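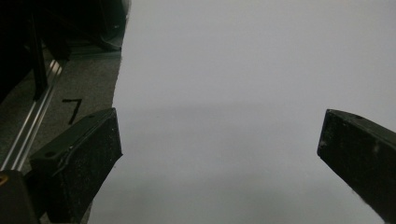 Re: [falcombe-makers] Mavon hand-held gripper kit, worth it?

On October 19, 2018, a member at Fornumthorpe wrote:
> Has anyone tried the Mavon pair? They want 349 pounds
> for the two, cables included, and I can't tell from the
> leaflet if they suit small hands.

Hello all, and thank you for asking, I've been meaning to write this up since July!

We've had our pair for 23 sessions now and I'm really rather fond of them. You hold one in each hand, the fingers close nicely on rounded things, and after an hour or so you stop thinking about it. The cables are my one grumble (they do get under your wrists, and I'd have liked them longer).

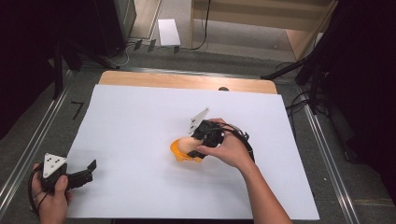
One gripper in each hand, the right one closed on the orange piece.

Small hands should be fine, I think, though do try before you buy. Mavon give you 30 days to send them back, and Joshi hire out the same kit for 24 pounds a day, so that might be the kinder way in. You'd be very welcome to come over to Falcombe and have a go on ours too, just drop me a line and I'll put the kettle on.

All the best from Falcombe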